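Irnmont Works: the assembly room, one year on
Photo gallery

Home | Workplaces | Galleries

The assembly room at Irnmont builds small valve and sensor fittings for farm pumps. Until last November every part of every fitting was put together by hand at benches that had been in the building longer than most of the staff. There are now two robot cells along the north wall, supplied by Lisard, and the benches have been moved to make room for them.

We spent a Monday with the people on the day shift. The fittings line employs 30 people, the same number as before the cells went in, though a good many of them are doing different jobs. Some like the change and some don't. The gallery is mostly about parts, benches and hands-on work, so we have put the longer notes first and the picture after them.

The start of the shift

The day shift starts at 6 am. Mercy Waweru runs the line and is usually in a quarter of an hour early to read the night log. The log used to be a clipboard with a column for units finished and a column for complaints. It is now a screen that lists each stop, how long it lasted and what cleared it. She prints it anyway and writes on the printout.

On the Monday we visited, the log showed 2,215 fittings for the previous week. Her target is set by the week, not by the shift, which she asked for when the cells were being planned. A bad morning can be made up on Wednesday without anyone skipping a break.

What moved and what stayed

The cells took over picking and placing. Small metal parts are picked up, turned the right way and set down for the next step. That was the work people complained of most. Hands and wrists got sore, and two workers had been on light duties for it in the year before the change.

Screwing down, sealing and the final check are still done by hand. Clallano, the engineering firm that laid out the room, proposed automating the sealing as well. The trial lasted three weeks. The sealant behaves differently on cool mornings and the people at the bench adjust for it by feel, so sealing stayed where it was.

Nana Sulemana has done sealing for eleven years. She used to place her own parts before sealing them and says the job was more varied then. Her shoulder is better now, but the day is longer in the head. She asked to swap to the cells one day a week and has been doing that since autumn.

Teaching the cells

Each new part has to be taught. Mohit Pal was an assembler on the second bench and is now one of three people trained to do it. He moves the arm to where he wants it, closes the fingers, checks the hold and saves the position. Then he runs it slowly, and then he runs it again at the speed the line needs.

He did his training over two weeks, on paid time, with a test at the end. His classification went up one grade. The union had asked for that before the cells arrived, and it was the item that took longest to settle.

Hollow parts are the ones he takes the most care with. Too light a grip and they turn, too firm and the edge can mark. He keeps a tray of scrapped pieces for practice and would sooner ruin ten of those than one good one.

When it stops

A stop is called by a tone and a yellow lamp. In the first month the tone was loud enough to be heard in the lunch room, and people hated it. Gunārs Koppel in maintenance turned it down and moved the lamp up to where it can be seen from the benches.

Most stops are small. A part is lying the wrong way, or two have come through together. Anyone on the line can clear those, and everyone has been shown how. For anything that needs the guard opened they call Gunārs or his offsider, and the cell is locked off first. He has a red padlock for it with his name on the tag.

He has also kept the old hand jigs, oiled and labelled, on a rack behind the compressor. If both cells are down for longer than an hour, the jigs come out and the line goes back to doing it the old way. That has happened four times.

The new people

Mariama Kwofie joined in autumn and has never worked the line without the cells. She learned hand placement all the same. Every starter does 300 placements at the bench before going near the controls, a rule Mercy brought in after the first intake struggled to spot a badly seated part. Mariama did hers in two days and thought it was a waste of time, then changed her mind about a week later when she caught a run of crooked ones.

She is working through the same course that Mohit did. There is one place a quarter and a waiting list, and that is a sore point. Several of the older hands feel the places should go by years of service. Management has so far picked on the basis of a short practical test, and the question is on the agenda for the next round of talks.

Parts and fingers

The metal parts come in from Van Beek in boxes of 234, and each box is checked by hand before any of it goes to the cells. The fingers are wiped at the end of each shift and looked over for wear. They pick up scuffs and dust quickly, and Gunārs is not bothered by either as long as the inner faces stay flat and clean. Those are the faces that do the holding.

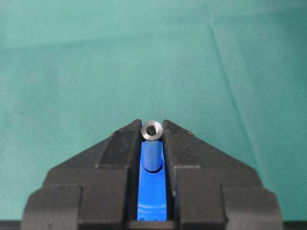 A short metal tube held upright between the gripper's two black fingers, with the teal cloth behind.

Still to come

A third cell has been talked about for next year. Mercy wants the course opened up to more people before it is ordered, and has put that in writing. Nana would like the benches raised by a few centimetres — she has been asking for that since well before the robots — and the new ones are on order.

More galleries: The dispatch dock | Night shift at the bakery | Apprentices' week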